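How Does Your Suitcase Find the Right Plane?

When you fly, you hand over your suitcase at a desk and don't see it again until you land. In between, it takes a trip of its own.

First, the person at the desk sticks a long paper tag on the handle. The tag has a bar code, which is a pattern of black and white stripes. The stripes stand for a number, and that number tells the airport's computer which flight the bag belongs to.

Next, the bag rides away on a moving belt. At Jastport, an airport with 11 gates, the belts under the floor are some 2000 feet long. Scanners along the way read the tag. If a scanner can't read it, the bag goes to a side belt, where a worker checks it by hand.
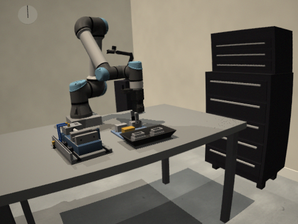 A computer-made picture of a robot arm over a worktable.

Every bag also goes through an X-ray machine. The machine makes a picture of what is inside without opening the lid. Workers look for things that are not allowed on a plane. Most bags pass in a few seconds.

After that comes sorting. When the computer knows where a bag should go, a flat paddle swings out and pushes it onto a slide. Each slide leads to a different flight. A bag going to Hultthorpe takes one slide, and a bag going to Hamada takes another.

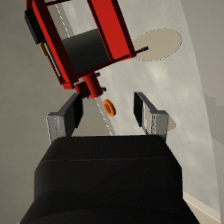 Two gray gripper fingers and a small orange ring, drawn by computer.

At the bottom of the slide, workers load the bags onto carts. A small tractor pulls the carts out to the plane. Ayane Takagi drives one of these tractors at Jastport. On a busy morning her team loads 113 bags onto a single plane. Heavy bags go in first, and bags that must change planes are kept together near the door.

Sometimes a bag misses its flight — often when its owner had very little time between two planes. The airport looks up the tag number and sends the bag on the next flight.

Words to know
Bar code: stripes that a machine can read as a number.
Scanner: a machine that reads bar codes with light.
Hold: the part of the plane where the bags travel.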